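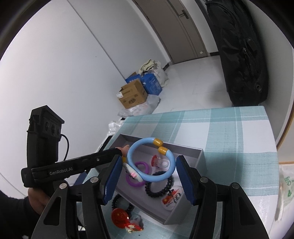
The bangle table – gallery

We use cookies to make this site work and to remember your settings. Accept / Manage

Just the one picture up so far, rest to follow when I get a minute. Quick notes with it, and with the ones still to come, so people can stop emailing me to ask what's what.

These are bits from the December swap table at the Kermani rooms. Bangles, rings, odds and ends, all brought in by members, all going to new homes or back to the old ones.

1. Light blue bangle
Open ring, tube style, gold caps on both ends. The gap is only small so try it on before you put your name down. Side on through the wrist, not over the knuckles – a few people were forcing it. Bend one of these too often and it never closes up properly again.

The white piece with the little pink flower – lots of love for that. Same colours as the tin Azadeh Zamani's mum kept her buttons in, apparantly.

Purple ring in the grey tray is seperate. Ask for it on its own, don't assume it comes with the blue.

2. Hair clips (picture to follow)
Mostly tortoiseshell, couple of plain black. Springs checked by Azadeh. Anything stiff has gone in the mending bag.

3. Beads, loose and strung (to follow)
The long green string wants rethreading, the knots have gone soft. I've got the right thread in, just no evening free yet. Short amber one is fine as is.

4. Brooches (to follow)
Pins are sharp! Corks on the ends please when you put them back. The leaf one has been claimed, sorry.

5. Watch straps (to follow)
No watches, just straps. Brown leather, one canvas. Bring your watch with you and a small screwdriver if you've got one – ours went walkabout.

How the swap works, for new people. Bring up to 2 things, take 2 things. Clean, please. Soft cloth and a drop of washing up liquid does most of it, old toothbrush for the fiddly bits, dry it straight away. No bleach and no toothpaste, it scratches. Keep blue and white pieces off newspaper too, the ink comes off on them and it's a pig to shift.

Trays go back in the cupboard in the Vovard corridor, flat ones at the bottom. Lids don't match, just do your best.

If you want something, leave a comment with the number and colour. First name down gets it. Collection from the side door after 4pm, ring the bell twice.

More pictures soon – clips first, then beads.

Share this page | 2 comments

Contact us | © Kermani Swap Table | Back to top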